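Flat paddle fingers or soft tips for picking up cloth?

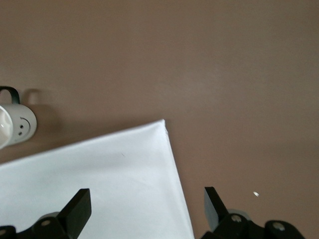 I've been comparing two finger sets on my Hotholm arm — the flat black paddles and some soft tips. Mugs are easy with either. My trouble is thin stuff, like the white cloth by the smiley mug, lying flat on the table. Any tips?

Laine Kazlauskienė
Go for the folded-over corner! I'd close slowly, too — mine got way better on Wednesday.

Azra Delić
soft tips. paddles slide

Selma Zupan
What arm speed?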